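Short biographies of musicians, written by hand and kept in plain text. The set covers bass players, drummers and session people from rock, punk and folk bands, mostly ones who never had a long article written about them anywhere.

## Contents

- `bios/` – 3,812 text files, one musician per file
- `bands.csv` – band names, with spelling variants
- `index.csv` – file name, musician, main instrument, years active
- `held/` – 67 entries waiting for a second source

A typical entry runs three to seven sentences. The first sentence gives nationality, instrument and best-known band. After that come early life, other bands, family and, where it applies, cause of death. 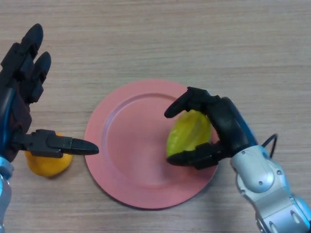

*Star fruit on a pink plate.*

## Where the text comes from

Latifa Zerouali and Finlay Munro wrote most of the entries from liner notes, fanzines and local newspaper obituaries. Anong Ratanaporn added the Breltska scene, including the members of Wanov and both lineups of Zolport. Her entries are longer than the rest and have more about equipment. We left them that way.

Birth names are given only when they were printed on a record or in an obituary. Stage names go in the `musician` column as they were spelled on the sleeve, so the drummer credited as Ra on the second Zolport album is listed as "Ra" and sorts under R.

## Format

Plain UTF-8, one paragraph per line, no markup. Album titles are not in italics or quotes. Dates are written month first.

`years_active` uses a hyphen between years. An empty end year can mean the person is still playing or that we don't know – the two cases were never separated, and fixing it would mean going back through every file.

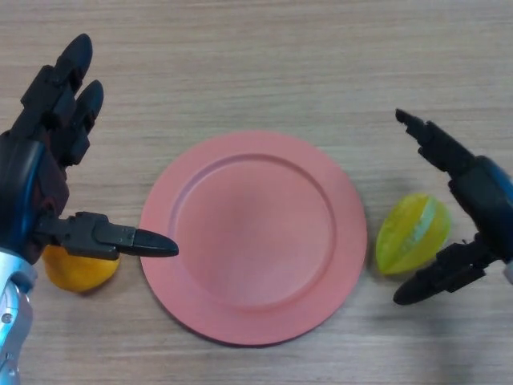 File names are last name, first name, then a number if two people share both. Players with one name have just that name. Don't use the file name as an ID across versions, as a few change each time we correct a spelling.

## Known problems

- Some bands appear twice in `bands.csv`, with and without "The".
- Chart positions were copied from liner notes and have not been checked.
- Entries on addiction and illness vary a lot in tone. Jessie Leckie is rewriting the bluntest ones, starting with A.
- Women are underrepresented, mainly in the drummer entries.
- Cause of death is missing more often for players outside the US and UK.

## Corrections

Send the file name, the sentence that is wrong and a source we can look up. Morven Baird goes through corrections once a month. Requests from family members to remove details about private life are handled first and don't need a source.

The next update is planned for March and will move the held entries that have cleared.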